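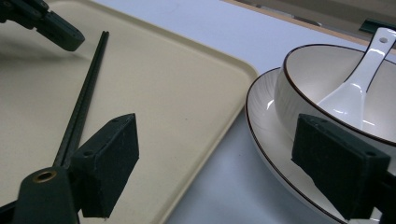 Trutunus Tableware Rental: Frequently Asked Questions
Last updated 16 Jun 2024

What is the minimum order?
The minimum is 300 pieces per delivery. A piece is any single returnable item: a plate, a bowl, a glass, a serving tray. Napkins and other single-use goods are not counted toward the minimum.

How many pieces can be supplied for one event?
The Harkholm depot can release up to 3,136 pieces on one order. Larger orders are split between Harkholm and Preda and arrive as two deliveries, each with its own delivery note.

How are items packed?
Plates and bowls travel in stacking crates. Glasses travel in divided racks, stem down. Flatware is wrapped by type and labeled with the quantity. Crates and racks are part of the order and must come back with it. A missing crate is billed at replacement cost.

Do I need to wash items before returning them?
No. Scrape off food, empty all glasses, and put each item back in the crate type it came in. Do not stack wet glasses inside one another. Items returned with dried wax, paint or adhesive are charged a cleaning fee per piece.

Are chopsticks counted singly or in pairs?
Reusable chopsticks are ordered, counted and billed in pairs. A single missing stick is billed as a pair, as replacements are not sold loose.

Can the tableware go in an oven or microwave?
The Gorier stoneware range can be used in both. Glass, plastic and metal-rimmed items cannot. Check the product page for the maximum temperature before reheating food on any rented plate.

What counts as breakage?
Chips, cracks, bent tines and deep scratches are breakage. Light surface wear is not. Returns are inspected at the depot within 2 working days of collection, and charges are itemized on the final invoice. Keep broken pieces in the bag supplied; anything not returned is recorded as lost, and the rate for lost items is higher.

Can I change the quantities after booking?
Increases are accepted while stock is available. Decreases are accepted until the order is picked. Once the status reads "Picked," the full quantity is billed.

Where will the driver leave the order?
Standard delivery is to a ground-floor entrance with step-free access. Stairs, elevators and long carries must be requested at booking and are priced separately. Someone must be present to sign.

How do I find my order number?
It is printed at the top right of the confirmation and repeated on every crate label. Quote it in all correspondence, including breakage queries.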